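The old airfield at Troston
27/07/2024

I finally got out to Troston last week, after putting it off since October. There isn't a lot left. The main runway was 1420 yards long when it was laid, and the farmer has since taken up most of it for hardcore. A strip remains along the northern edge, wide enough for a tractor, with thistles coming up through the joints.

The control tower went years ago. What I wanted to see was the pair of blister hangars on the far side, and one of them is still standing. It is used for storing straw. The other is just a concrete base with the anchor bolts rusted off level.

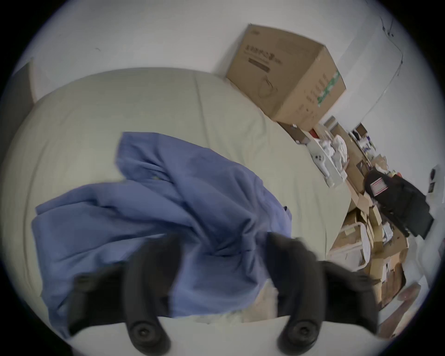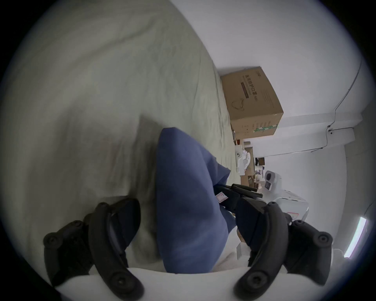

From the hangar I followed the perimeter track round to the dispersals. My copy of the station plan shows 22 of them, but only the ones by the wood can be walked. The rest are under barley. Next to the last one there is a brick shelter with no roof -- the plan has it down as a flight office, though it looks too small to me.

The bomb store is on private land behind a locked gate, so I left it alone. I am told the blast walls are in good order.

I still need to find out when the night flying stopped. If anyone has the station record book for the last winter, please leave a comment.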